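Dining room walk-through, Drenley guest house
Checked by Jozefína Hrubý, March, before the lunch sitting

I do this one with a coffee in hand and my pen behind my ear, so forgive the chatty notes. Pass, fix or redo next to each item, comments underneath.

1. Floor and walkways – PASS
Dry all the way to the kitchen door. The mat by the step has stopped curling since we taped it (hooray!). Chairs pushed in on the window side, please keep it like that.

2. Fire extinguisher and exit – FIX
Gauge is in the green, but the tag is hard to read. I've asked Fluvix for a new one. Exit door opens fully, sign lit.

3. Round table, cloth and produce – PASS with a comment
I do love the lavender cloth on this one. Give the edge a tug and check it isn't hanging low enough to catch a foot. The small tomatoes are right on the cloth next to the white oval dish, all colors, even a dark striped one. Wash them before they go in the dish, and pull any that are split or soft. Look the dish over for chips too, especially the rim – run a finger along it.
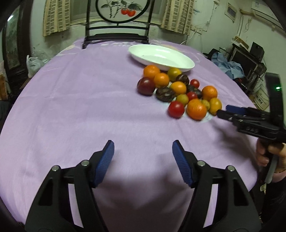

4. Fridge in the side pantry – REDO
Read 2 degrees at the top and I forgot to check the bottom shelf, my fault. Write both numbers on the sheet next time. Milk is all in date.

5. Hot water at the hand sink – PASS
Warm in 18 seconds, soap full, paper towels full. The Lider dispenser still sticks a bit, so pull with both hands.

6. First aid box – FIX
Down to the last few blue bandages. I put a pack of 150 on the order list.

Next check is mine again, before the dinner sitting.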